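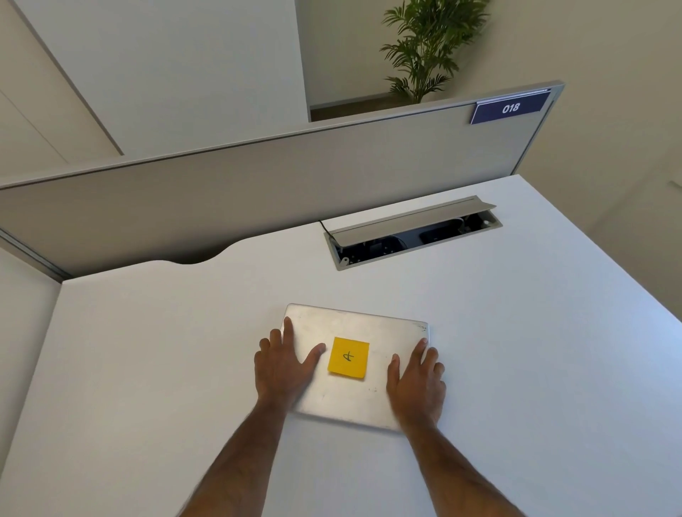 A closed laptop with its yellow note, at one of the white desks.

An Afternoon at the Ultora Open House

By Jocelyn Girard
Posted on October 17, 2021 in Visits, Offices

I have a soft spot for other people's workplaces. Some folks go to open houses for the kitchens and the closets, and I do love a good closet, but give me an office with the lights on and the chairs pushed in and I'm happy for a whole afternoon. So when Marlene Nguyen wrote to say that Ultora was opening its doors for a day and would I like to come along, I said yes before I had even looked up the bus.

Ultora, if you don't know them, takes in office equipment from companies that are moving or shrinking, goes through it, cleans it up and sends it on to schools, small charities and people just starting out on their own. They do laptops and desks mainly, with a few lamps, and there is a room of swivel chairs that I'll get to. The building has four floors, and the visit takes you through three of them. Marlene has been there for years and runs the intake side, and she walks fast, so wear flat shoes!

We started downstairs with coffee and a really wonderful sesame ring from Taşdemir, the bakery across the road (I bought two more on the way home and there was one left by the time I got in the door). There were maybe a dozen of us standing around the table, including a retired school principal and a couple who were furnishing a music studio and had brought a tape measure. The tape measure came out a lot during the day. I was a little jealous of it.

Then up to the desks. Ultora does its laptop checking at ordinary office desks, the same kind it passes on, and Marlene's view is that you should have to work at a thing before you give it to someone else. They're plain white and matte, with a long slot set into the top for the cables. I have lived most of my adult life with a power cord draped over the back edge of a table, sliding off every time I unplug it, and I stood over that slot longer than was polite. You drop everything down through it and the top stays clear. The couple from the music studio measured it twice.

Each of the checking desks has its number on the divider, and we spent most of our time at 018, next to a tall leafy plant that I took for some kind of palm. It's a nice corner. You get the gray carpet, the beige wall and all that green, and if I worked there I would fight for it.

Now, the notes. I had expected bar codes, and there are bar codes further down the line, but the first thing that goes on a machine at Ultora is a square yellow sticky note with a letter on it. A is for a laptop that can go out again after a wipe and a battery check. B means it needs a part. C goes to the back room to be taken to pieces for the sake of the B's. Marlene told us they once tried colored dots, and the dots came off in the bags and turned up on people's sweaters. The paper notes come off too now and then, but when one does you can at least read it and go looking. 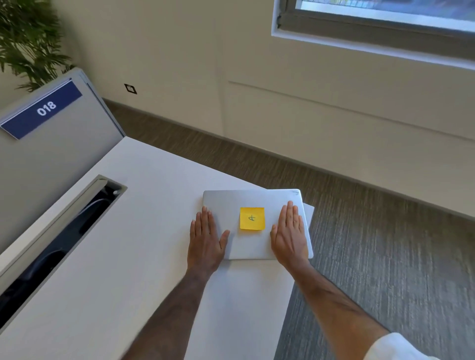
Desk 018, with the letter A sideways on its note.

The letter doesn't always face the way you'd expect, as you'll notice. From where I was standing I read it as a 4 and asked what a 4 meant, and Marlene was very kind about it. She says people get that one wrong all the time, and that somebody in the workshop has been promising since January to start drawing the A with a flat top. I hope they don't. I liked it.

What surprised me was how much of the checking is done with the laptop shut. I had pictured rows of glowing screens. The first look is all about the outside: you press a palm on each side of the lid and feel whether it rocks, you run a thumb along the corners, you tilt it to the light. The silver ones show everything, all the little specks and scuffs and smudges, and a scuffed lid can still be an A. Marlene feels strongly about this. A school doesn't care about a scratch, she told us, and a school that does care can have the next one down the pile. Dents near the hinge are another story, and so is any bulge at all underneath, which sends the machine straight out of the room in a metal box.

We were each given one to try. I put my hands flat on mine, felt very professional, pronounced it sound, and was told it was missing two feet. Ah well!

After that we went through to the chairs. I promised I'd get to them. They're kept in long rows on the floor above, mostly black and blue, and you're allowed to sit in any of them, so of course all of us did. The retired principal found one with arms that went up and down and would not be moved from it for quite a while. Next door they had seven of the new Wolta frames set up, the kind with a crank on the side, and we had a go at raising and lowering those too. I'd call them sturdy, though the crank on the one I tried squeaked. The tops that go with them are sold under the name Tarkero, and they come in white or a sort of oatmeal color. I would have the white.

The last stop was the packing room, and here Marlene let us see the big wall sheet where they keep the running total. Ultora has sent out 1428 laptops so far this year and is hoping to reach 2000 before the holidays. Each one goes in a padded sleeve with its charger and a card, and the yellow note comes off at the very end. I asked what becomes of the notes. They go in the paper recycling, which I found a tiny bit sad, but I don't know what else I was expecting.

A few practical things, if you're thinking of going. The entrance is on the side street and the sign is small. There's an elevator, but it was slow the day we were there, and the stairs are easy. Bring a bag if you have an old laptop to hand over, and bring the charger with it, please, as they are always short. They'll ask you to sign a form and they wipe the drive themselves, though I'd still copy off your photos first. You can't buy chairs on the day, but they will take your name and the number on the tag and call you.

The couple with the tape measure went home with a desk on order. I went home with sesame seeds in my coat pocket and a plan to clear off my own table, and so far I've done the left half of it. Marlene says the next open house will be in January, with the fourth floor included this time, where they keep the lamps.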